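Ticket: wrist view stream drops out partway through basket episodes
Project: Claveo / basket handling
Opened by: Emlyn Foulkes
Oct 23, 2018 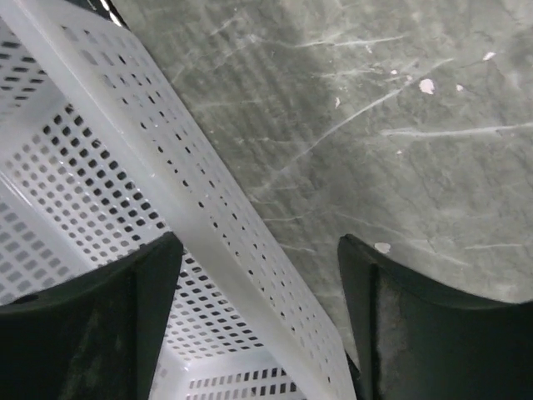 OK so this one has been bugging me since I got in. I'm recording demos for the basket set, driving the arm by hand with the Lamon controller, and every so often the wrist stream just quits while the joint log keeps rolling along like everything's fine. I don't get a warning or anything. I only caught it when I played a batch back and the fingers froze over the white basket while the numbers said the arm was still moving!

We're at 489 episodes on disk. I don't know yet how many are bad.

First thing I tried was restarting the recorder (of course). Got a clean run, then another, then it froze again. Swapped the USB cable for the spare in the Filurbridge drawer and got the same thing.

Next I watched the log while I drove. The freeze shows up when I roll the wrist hard to line up with the rim, with the basket sitting at a steep diagonal to the fingers. Straight approaches seem OK. So I rolled the wrist back and forth with no recording on, just the live view, and it dropped 3 times. That smells like a connector to me, or the cable getting pulled at the clip.

Loosened the clip, gave the cable more slack, taped it down again. Ran 9 episodes with lots of rolling and no freezes. Yay, but I'm not calling it fixed yet.

Question for whoever has the Jakubowski training script: does it skip episodes where the picture stops changing, or does it happily eat them? I'd hate for it to learn from a stuck view. If it doesn't skip them I can write a quick check that compares timestamps on the two streams and moves the bad ones to a separate folder. Please don't delete anything before I've done that.

Update, after lunch: check is written and running. It's slow, over 2 hours to go by its own guess. Still driving demos in the meantime, slack cable and all. Leaving this open.

Emlyn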